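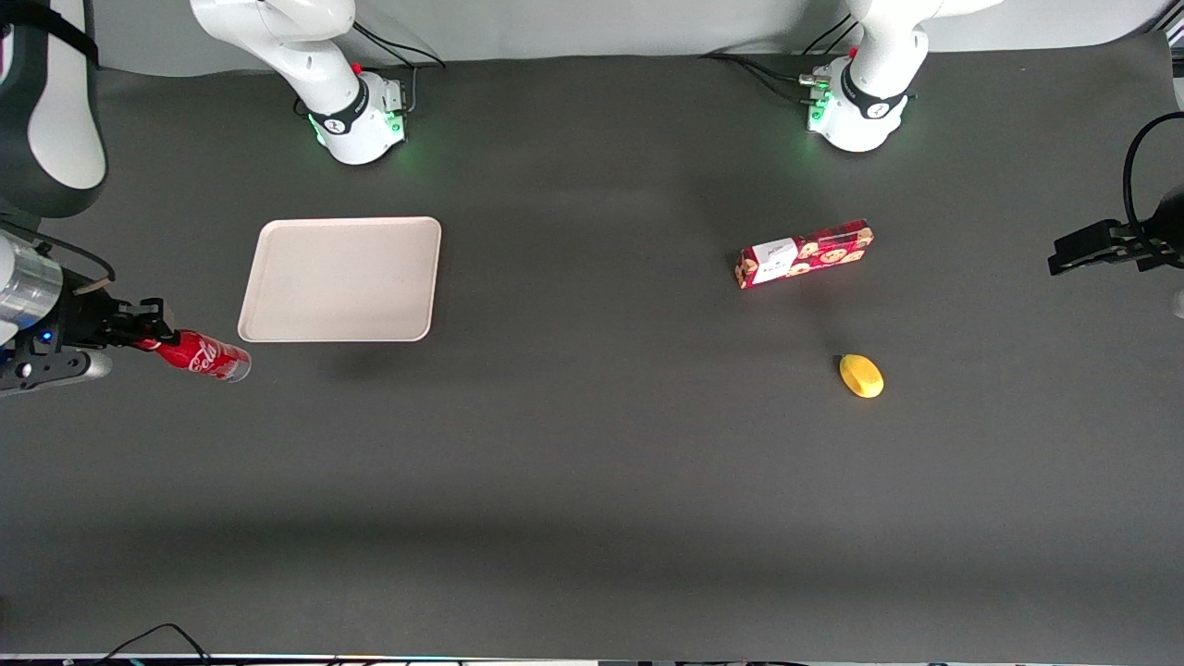
I have been trying to buy a desk lamp since January, and I would like to report on my progress, which is none. The old one gave up on a Monday evening, halfway through a letter to the water company, and I assumed I would have a new one by the weekend. I was after something that gives light and can be turned off. What the shops want to sell me has a glow of its own, like the soft green light around the foot of that white arm, very nice on a dark gray tabletop and no help at all when you are trying to find the end of the tape. I don't want a mood. I want to read the small print on a water bill.

The first store I tried was the big one out past Harnden, where the lighting section takes up most of the upper floor and is kept at the temperature of soup. I found a plain lamp there for 34 dollars. It had no switch. I looked on the cord, under the base and behind the neck, and then asked a young man, who told me it was controlled by tapping. Tapping where? He tapped it in several places and it came on at the fourth. He seemed as pleased as I was.

I didn't buy it. I went home and read reviews, a thing I do not recommend to anyone with a job. There was a lamp called the Imine that had 118 reviews, nearly all of them glowing (sorry), except for one from a woman whose cat had learned to turn it on at night. There was also the Leneck, at 151 dollars, which came with an app. I spent a while trying to picture the evening on which I would sit down at my desk, in the dark, and go looking for my phone so that I could see my desk.

My neighbor Theresia Haslinger has had the same lamp since college. It's brown, it has a dent, and the switch makes a clunk you can hear from the hall. I offered her 40 dollars for it and she laughed and gave me a piece of cake, so I suppose we are still negotiating.

For now I'm using the clip-on light from the grill, which means that anyone passing the window after nine can see me lit from below like a man telling a ghost story. The water company has written back, by the way. They say my letter was hard to read.

Posted by the management in House Stuff
6 comments | 2 shares
Older: The Shehu Street parking saga, part three
Home | About | Archive | Contact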